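Workshop notebook, November

First aid box, pine table by the doorway

Morning, before the shop opened. The box was due for a check and I had the table to myself, so I did it properly and wrote down how it goes back together. Last time it was filled in a hurry and Spyros couldn't find the bandages under everything else when he nicked his thumb on the Gerkik bracket.

Took the removable tray as the starting point. The small stuff gets handled first, on the table, with the lid leaned back on the wall. The hinge holds fine that way, but the box has to sit close to the wall or the lid goes past upright and pulls on the clips. The front clips both still snap. One is stiffer than the other, same as before.

Bottles come out and stand behind the work. The white one with the green band and the yellow one with the flip cap are both staying. I wiped the necks and checked the caps. The yellow one had a sticky ring under the cap, gone now with a damp cloth.
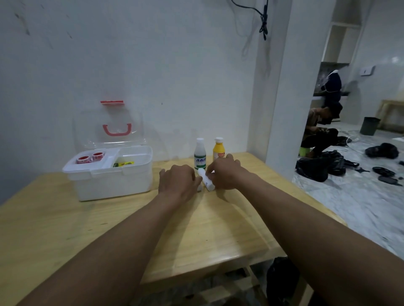

Rolling up the small white pieces, both bottles out at the back.

Notes on rolling. Flat of the left hand holds things still, right hand does the rolling. Keep the tension low. If it's pulled tight it springs open as soon as it is let go, and then it takes up twice the room in the tray. Start from the folded end. Press the outer edge down with a fingertip for a moment before letting go. I redid the first one because the end had gone crooked and stuck out at one side.

Paper list inside the old lid was out of date, so I threw it away. New one to be typed up. Chrysoula Christodoulou has the spreadsheet from the Avari job with the right headings, will ask her for it.

Stock, for the order:
Gauze, the 4 inch size: low, order a box
Gloves: carton of 300 on the Leka shelf, not opened, no need to order
Cleaning wipes: order
Burn gel: none, order
Scissors: went missing in the spring, order a blunt pair

The order goes through Sultik as usual, account ending 27. Put it on the general supplies line. Last time it was booked against tooling and I had to write two emails to get it moved.

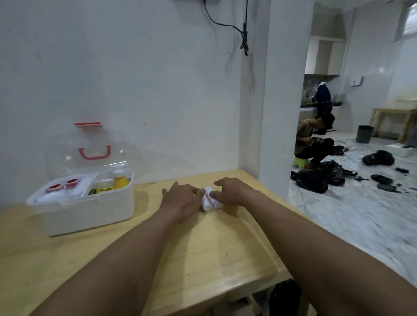
Two rolls side by side on the table, yellow bottle standing in the box.

Layout to keep from now on: bottles upright, never on their sides. The green and yellow packet stays low at the front where it can be reached without lifting anything. Rolls go in last, on top. Close the lid slowly and look through it while it comes down, the bottles are the tall items and will catch first if they are too far forward.

Spyros asked whether the box should move to the next room, nearer the sink. I would leave it. People know to look for it on this side. Could put up a small shelf, though, so the table is free for other work. The wall needs paint before that anyway, it's scuffed.

To do:
Type the new list and tape it inside the lid
Send the order
Ask Chrysoula about the shelf brackets left over from Avari
Check the other box, the one in the van, same way

Packed up at lunch.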